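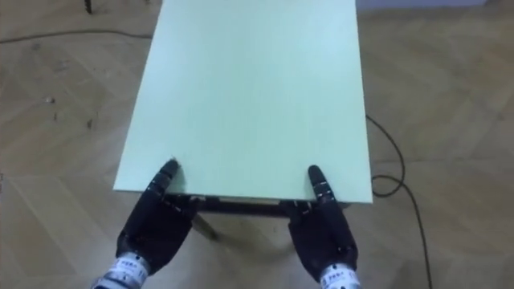
Home Archive Recipes House Stuff About
Search this blog Type and hit enter

Mint Green and Completely Bare

I have wanted a mint green table for years! A soft, pale, toothpaste-ish green, the kind you used to see in diners and in your aunt's kitchen. And now that I have one in the house I keep walking past it for no reason at all, just to look at it.

The top is a smooth, matte panel, plain all over, with good straight edges. I was worried about matte. Everything we've ever owned has been shiny, and I figured matte would feel dusty or chalky under my arms, but it's lovely (and I no longer get the window glaring up at me while I'm trying to read the mail). The line along the front is crisp and light, and down at the end there's a bit of white on the corner edge that I didn't notice until I'd been home with it a whole day. I like it so much I'm thinking of painting the window trim to match.

So, the backstory. Our old table was a big brown thing that came with us from the apartment on Simwood, and it had a wobble. We folded paper under one leg, then cardboard, then a coaster. My brother-in-law Braulio planed the leg down one Thanksgiving and after that it wobbled in the other direction. When Consuelo Cortés down the street said her daughter was setting up a first place and needed anything with four legs, it was out the door before lunch on Saturday. She knows about the coaster. The coaster went with it.

The green one cost me $140 secondhand, and I drove 39 miles to Barkulthorpe to get it, with the back seats folded and a quilt I should have washed first. The seller, Fulgencio Alvarado, had it in his sewing room and was changing over to something taller. He showed me how he cleaned it, a damp cloth with a drop of dish soap and then a dry one right behind it, and I've been doing exactly that every evening. It's a little silly how much I enjoy it. I've never been a person who wipes down a table at night!

Now the big question, which has taken over our dinners: where does it go?

I first had it in mind for under the kitchen window, long side to the wall. That gives you the best light in the morning, but then only one person gets the view and everybody else gets the side of the fridge. Crossways is better for company, except you have to turn sideways to get to the back door, and with groceries that gets old in a hurry. We've been sliding it a few inches this way and a few inches that way and then standing around with our heads tilted. I put masking tape on the floor for the two best spots so we could compare them fairly. Leopoldo, who is fifteen and has opinions, is campaigning for crossways. I'm leaning toward the window.

A few things I've learned about shifting a table on a wood floor, in case you're in the same boat:

Felt pads first. I skipped them and had to buff out a scuff.

Get a person on each end for anything longer than a nudge. A small straightening-up you can do from one side, with your hands well apart on the edge so it doesn't swing around on you.

Clear the top completely, even the salt shaker. Especially the salt shaker.

And speaking of clearing the top, I'm trying to keep it that way. Bare! The old table was where everything landed, keys and library books and a bag of onions, and I think I'd forgotten it even had a top. With this one I want to see the green. I did buy a runner from Lekaria in a cream stripe and laid it down the middle for one supper, and it looked sweet, but I took it off again the next morning. Maybe for the holidays.

Chairs are next. We have four that don't match, and I can't decide if I should paint them all white or leave the one yellow one alone, since yellow next to that green makes me so happy. If you've painted kitchen chairs and had the paint hold up on the seats, please tell me what you used. I have sandpaper, I have a drop cloth, and I have next weekend.

Older: Plum Cake, Second Try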